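Winter program news from the Lockyer Street rooms

The evening meditation course starts again in December, and there are a few changes from last year that members should know before they sign up. Phúc Thái will lead it, as he did in the spring. The course has moved from the back room in Tadthorpe to the upstairs room at Lockyer Street, and the start time is now 6:30 p.m. instead of 7. Doors open at 6:15.

The course is called Breath and Bowl. It combines seated breathing practice with the sound of singing bowls, and there is a short talk each week. People who took it in the spring asked for more quiet time and less talking, so the talk has been cut from half an hour to 12 minutes. Phúc says he has timed it. The rest of the session is practice, apart from a short break for tea.

There are six sessions in all. The first two cover sitting comfortably and following the breath. You can sit on a cushion, a kneeling bench or an ordinary chair. We have 20 chairs upstairs and fewer cushions than that, so if you have a cushion you like, please bring it. Sessions three and four bring in the bowls. The last two are mostly silent, with one longer sit in each.

A word about the bowls. The large one has a pitch that some people find hard to be near, and last spring two members moved to the back of the room for that part of the evening. That is fine and you don't need to ask. Anyone with hearing aids may want to turn them down before the large bowl is played. Phúc will say when it is coming.

Several people have asked whether the course follows a particular tradition. It draws on breathing practices Phúc learned on retreat at Trundumthorpe, along with some simple chanting. The chanting is optional and the words are printed on a sheet. You don't have to believe anything in order to attend. Some members treat the practice as prayer, some use it as a way to settle down after work, and a few come mainly for the sound. The group has always been mixed in that way, and we hope it stays so.

Please don't come to the course in place of medical care. If you are being treated for anxiety, depression or any other condition, keep up with your treatment and tell your doctor what you are doing. If you find that sitting in silence makes you feel worse, stop, open your eyes, and go downstairs for a while. The kitchen will be open and the lights will be on. Phúc will check in with you at the break.

We suggest eating something light before you arrive and leaving an hour or so before you sit. A heavy supper makes the longer sessions uncomfortable, and so does coming hungry. Tea is provided, both black and herbal. There is no food at the break, but you are welcome to use the kitchen before we start if you are coming straight from work. Please wash up and put things back on the shelf by the window. 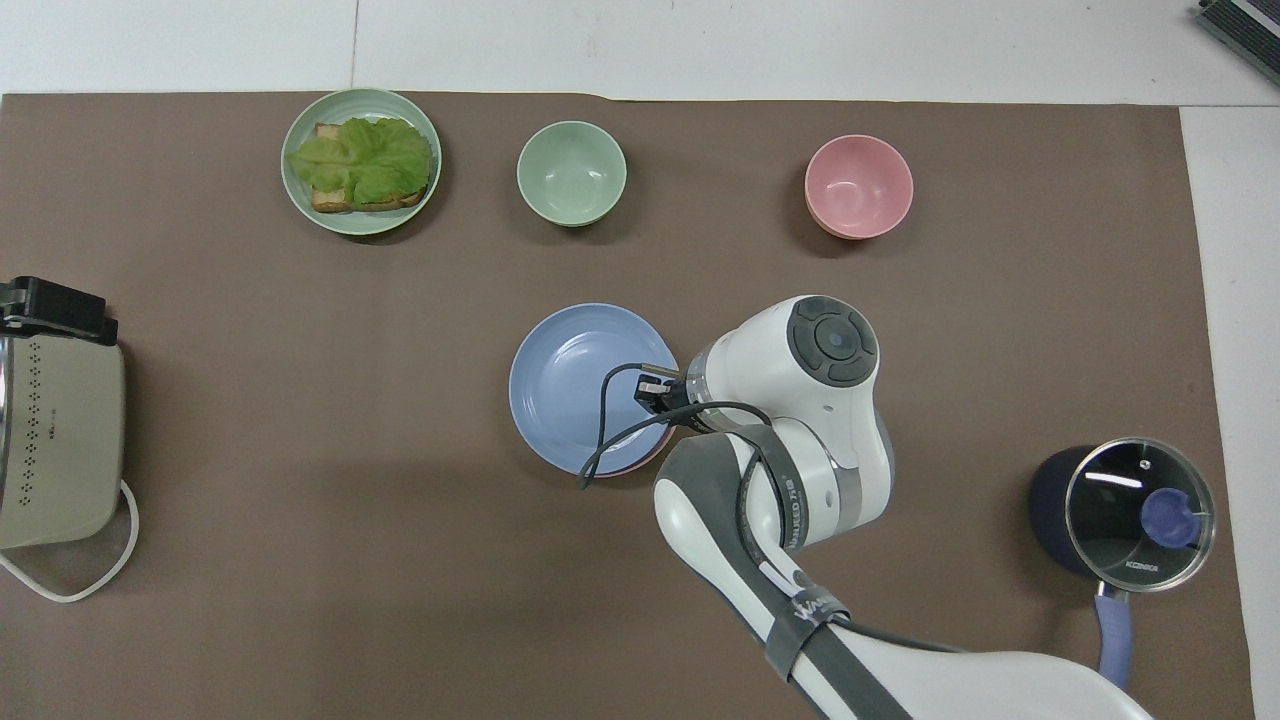

Can I join partway through the course?

Sessions one through three are open to newcomers, and after that we close the group. The later evenings depend on people being used to sitting together, and it is hard to catch up once the longer silences begin. If you miss the start, put your name down for the spring course and we will write to you when dates are set.

If you have already signed up and have to miss an evening, you don't need to let us know. Each week's sheet is left on the hall table until the next session, so you can pick it up when you are back. We don't record the sessions. We tried it once and the bowls came out as a buzz.

The fee for the full course is the same as in spring. There is a reduced rate for anyone who needs it, and you can simply write "reduced" on the form. Payment can be made at the first session or left in an envelope in the office mailbox, with your name on the outside. We don't take payment for single evenings.

On getting here: Lockyer Street is a ten-minute walk from Londevbridge station. The 510 bus stops at the end of the street, and the last one back toward Tadthorpe leaves after we finish, with time to spare. Parking on the street is limited in the evening. Please don't use the spaces behind the bakery, even when they are empty, as the owner needs them for early deliveries and has had to ask us twice.

The upstairs room has no elevator. If stairs are a problem, tell the office when you sign up. We can hold the course in the ground floor room if needed, and it would be much easier to decide that before the first session than after it. The ground floor room is a little colder and closer to the street, but we used it for years and it works.

Wear layers. The heating goes off at 8 and the room cools quickly once people are sitting still. We have about a dozen blankets, all washed over the summer. Shoes come off at the top of the stairs, so warm socks are a good idea. Please go easy on perfume and scented oils. We no longer burn incense in the building, after complaints from the office next door and from some of our own members. Anyone who misses it can look forward to the spring retreat at Trundumthorpe, where it is burned outdoors.

Other items

The library shelf has been sorted. Books on dreams and books on astrology are now kept apart, and the crystals section has moved to the bottom shelf because the larger books were bending the one above. If you have borrowed something and had it longer than a season, please return it. No fines, and no questions asked. We are especially keen to see the two-volume set on pilgrimage again, as only the second volume is here.

The quiet morning sit continues as before at 7 a.m. It is not led. Someone rings the small bell at the start and again at the end, and people leave when they are ready. There is no charge and no need to sign up. Attendance has been low since the mornings got dark, and it would be good to see a few more faces, including anyone thinking about the evening course who would like to try the room first.

The stones and tumbled crystals in the hallway basket are for anyone to hold during a session. Please put them back afterward. They have a way of going home in coat pockets, and the rose quartz in particular is getting scarce. If you would like to add a stone of your own, leave it in the basket with the rest, but please don't leave anything that can't be handled with bare hands or that flakes when it gets damp.

Forms for Breath and Bowl are on the hall table and at the office. The office is open until noon on weekdays. Fill in both sides, as the back has the question about stairs.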